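Speaker notes: Covering and laying out a round table for handwork
Habibur Herath, Flevside
11 June 2023

Slide 1. Title
Leave it up while people find chairs. Sound check. Handouts are at the door.

Slide 2. Scope
Round tables only. Rectangular tables were covered in the September session and the notes are still on the Flevside page. Today is cloth, bowl, jar, gloves, seating, in that order. Questions at the end of each part.

Slide 3. Why the table gets covered
The tops at Flevside mark easily. Dye, glue and salt paste all leave rings. A cloth also stops small parts rolling, which matters more on a round top, where there is no square corner to trap them.
State the trade-off. Any cloth adds friction, so light containers drag instead of sliding when someone reaches for them. Lift, don't push.

Slide 4. Choosing a cloth
Mid-tone colours are easiest to work over. White glares under the ceiling lights, and very dark cloth hides dark thread and offcuts.
Scattered floral prints are fine for mixing and filling. They are poor for sorting beads or seeds, as people lose pieces against the pattern. Put a plain tray down for those jobs.
Weave: pick up a corner and check that it doesn't stretch. Stretch cloths creep toward whoever is leaning on them.
Overhang: enough to stay put, not enough to sit on. If it reaches the bench seat it will get pulled.

Slide 5. Creases
Fold creases come out of storage with the cloth. Soft ones can stay. Hard ones tip a shallow dish and should be pressed out or turned to the unused side.
Phúc Nông stores hers on tubes. If she's in the room, ask her about tube diameter. Do not let this run past 2 minutes.

Slide 6. Bowls
Plastic, light in colour, wide rim. A wide rim gives you something to hold with gloves on. A tab at the rim is useful if the bowl has to be drawn closer.
Moulded ridges in the base stiffen it but hold residue. Rinse, then brush along the ridges, then rinse again. For weighed work use a smooth base.
The Tô bowls on the supply list come in one size. The Zalel ones nest better but the rims split after repeated hot washing. We lost 41 last year and have stopped ordering them.

Slide 7. Jars
500 ml is the largest size I'd put on a shared table. Anything bigger gets knocked.
Label faces the person pouring. If the label is turned away, people pick the jar up to read it, and an open jar in the hand is where the spills come from.
Lids: decide before you start where they go. My practice is upside down on the side trolley. Wipe the thread before the lid goes back or it will seize.
Hold up the sample jar here. Pass it around if the group is small.

Slide 8. Gloves
Put them at the back, behind the wet items, in a loose pile or in a dish. A loose pile is quicker to take from and looks worse. Fabric gloves for handling dry goods, disposable for anything that stains. Keep the two kinds apart, people do mix them.
Flat packets go at the rear edge as well, lying down. Standing packets fall forward into the bowl.

Slide 9. Reach and seating
Working area is the near half of the table. Supplies go in the far half, slightly to the side of the dominant hand. Left-handed users should mirror the layout before starting.
Anything with a cord: route it down one side, never across the middle. Check it again after people sit.
Bench against the wall is good for keeping the aisle clear. It is bad for access, so the person on the bench should be the one who doesn't need to get up. Wipe-clean seat covers are preferred. Vundance sells them by the metre, quote is in the handout.

Slide 10. Packing up
Containers off first, then gloves, then packets. Fold the cloth inward to hold the crumbs, carry it outside, shake. Cold wash unless the care tag says otherwise. Almost 100 washes is what I get from a woven cloth before the hem goes.

Slide 11. Layout for reference
Leave on screen during questions.
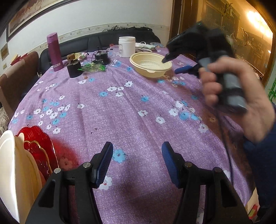 Spare cloths are on the shelf by the sink for anyone staying to try the fold.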